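我家厨余从去年起就归 Horgan 管了。Horgan 是 Flesow 出的台面堆肥机，18 升，放在灶台边上，菜叶、咖啡渣、吃剩的米饭都往里倒。店里上架的每一台机器我都先自己用，用烦了的就不卖，这台留下来了！

## 先说耗电

老有人问我，为了少扔点剩菜再搭上电费，到底环不环保？我的看法是看你吃什么、扔什么。肉和奶制品在地里长出来之前（饲料、运输、冷链）就已经花掉一大笔排放，扔掉最心疼，所以第一步永远是少买一点，机器排第二。Horgan 额定 240 瓦，烘干那一段才跑满，后面基本是慢慢翻，我习惯半夜开，早上起来掏桶。
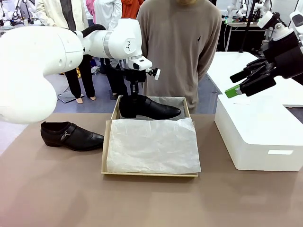
掏出来的东西别直接埋花盆，太“冲”了，我的薄荷就是这么没的……拌上土，放两个星期再用。

## 规格

- 容量：18 升
- 额定功率：240 瓦
- 滤芯：2 个，随机附送
- 整机保修：5 年
- 配套菌剂：Zima，另购

骨头别放，大块牛油果核也别放，会卡刀。鱼皮可以，就是滤芯快到头的时候味道有点上来，赶紧换吧。

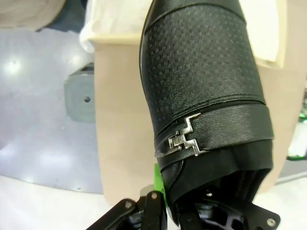

*带扣黑色皮靴，靴筒方格压纹*

## 发货和自提

九月起 Plumville 店可以自提，来之前发个消息，我好把机器搬到前面来（挺沉的，最好开车）。外地的走快递，滤芯和菌剂跟主机一起寄，不另收运费。
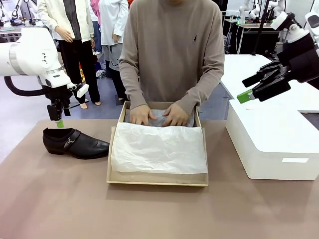

Ankit Rajput 留言：用了一个夏天，垃圾桶终于不招果蝇了。想问下 Zima 菌剂是每次都要加，还是换桶的时候加一次就行？我家吃素，豆渣特别多，总觉得出来的料有点黏。

换桶时加一次就够啦！豆渣先挤挤水，再撕点没印刷的纸板进去，会松很多。还黏的话给我发消息。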